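3.2 Collecting the demonstrations

All demonstrations were recorded by teleoperation on a single two-arm cell. An operator drives both arms at once and works through one task from start to finish, and each such run is stored as one episode. For the snack-packing task we set a target of 800 episodes, of which 606 remained after review. Recording began in April and was shared among 9 operators, most of whom had not used a teleoperated arm before.

The packs are placed on the tabletop by hand before each episode. We gave operators no fixed layout. They were told only to leave the packs within reach of the arms, to let some of them overlap, and to vary the pile from one run to the next. Early trials with neat rows produced a policy that did well on neat rows and poorly on anything else, so those runs were dropped from the set.

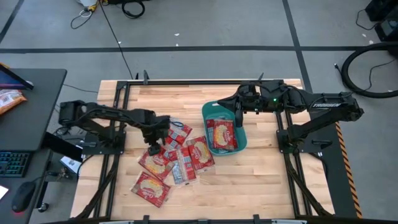

Figure 2. The two-arm cell with snack packs on the tabletop and in the teal basket.

Operators chose for themselves which arm to use for a given pack. This led to clear differences in style. Some kept one arm near the basket and fed it from the other side, while others used whichever gripper was closer. We kept both styles and did not label them - the policy receives only camera images and joint positions.

Review was done in Rekach, our in-house playback tool. Haris Kelmendi and a second reviewer watched every episode at double speed and marked it as keep or discard. An episode was discarded if a pack left the table, if the operator paused for a long stretch, or if any camera stream had gaps. Failed grasps followed by a second try were kept, as we wanted the policy to see how an operator recovers from a miss. Where the 2 reviewers disagreed, they watched the episode again together at normal speed.

Soft packs bend when gripped, and their shape changes with use. Operators replaced any pack that had split or gone flat, and noted the swap in the session log. We did not use these notes in training.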